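Binuvow Tableware Records
Data card and README, third release, January 2025

Maintained by: Rinura, Household Objects Section
Contact for content: Arnout Kramer
Contact for corrections: Henk Dijkstra

Summary

Binuvow is a collection of written records on everyday tableware: plates, bowls and the small racks on which they are kept. It holds 3,286 records, of which 2,466 have been checked by a second reader. The remainder are included with the status "single" and should be treated as provisional.

The collection was prepared for people who catalog household goods, including museum registrars, secondhand dealers and students of domestic interiors. Each record covers one piece or one stack and gives its shape, its color, its place on the table or rack, and the condition of its surface.

Surface condition

Condition is entered separately from color. Small dark specks on a pale blue-gray body are entered as marks, with a general location such as upper, lower, left or right. The cause of a mark is left blank unless the owner has supplied it in writing. Shading is not a mark, and a curved body that looks darker in one zone than another keeps a single color term.

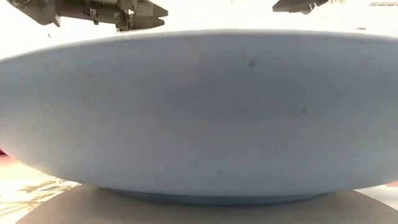
Are specks and small spots counted as damage?

They are entered under "surface marks" and kept apart from "damage," a field reserved for chips, cracks and missing pieces. A bowl may carry many marks and still be listed as undamaged.

Fields

record_id: a number, never reused after a record is withdrawn.
piece_type: plate, bowl, rack or other.
color_term: one term from the color list, or two joined by a hyphen.
position: table, rack board, or unknown.
stack_order: top, middle or bottom. Left empty for single pieces.
surface_marks: free text, up to 100 characters.
damage: none, chip, crack or missing piece.
status: checked or single.

Color terms

The color list was drawn up at Brusel during the first round of recording, in October, and was revised once. It favors everyday words. Blue-gray, magenta, purple, peach-orange and orange-red are all accepted terms. Trade names for glazes and finishes are not accepted, even when the owner knows them, and should go in the notes.

Readers disagreed most often on the boundary between magenta and purple, particularly where plates of both colors sat in the same stack. The rule now in force is that each plate is judged by its rim. If two readers still differ, both terms are kept.

Stacks and racks

A stack is recorded from the top down. A blue-gray plate above magenta and purple layers, with a peach-orange plate at the bottom, is one stack record with the colors listed in that order. The number of plates is entered only when every rim can be told apart - otherwise the field stays empty.

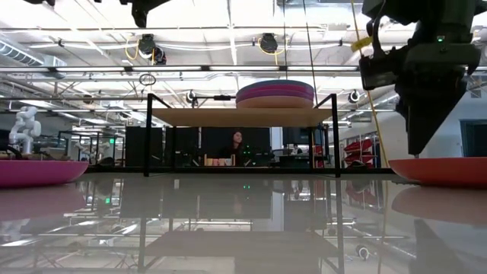
The position of a stack on its rack is given as left, center or right, as seen from the front of the table. Plates that rest on the tabletop near a rack receive their own records and are not joined to the stack, even when the colors suggest a set. A rack is described by its board and its legs, in that order: "tan wooden board, thin black metal legs" is a complete entry.

Known limitations

Bowls are underrepresented. Material is not recorded, as the readers could not name it consistently by eye. Entries contributed by Van Wijk follow an earlier form and have no stack_order value.

Corrections

Corrections should be sent to Henk Dijkstra with the record_id and the proposed wording. Accepted changes appear in the following release, and the earlier wording is kept in the change log.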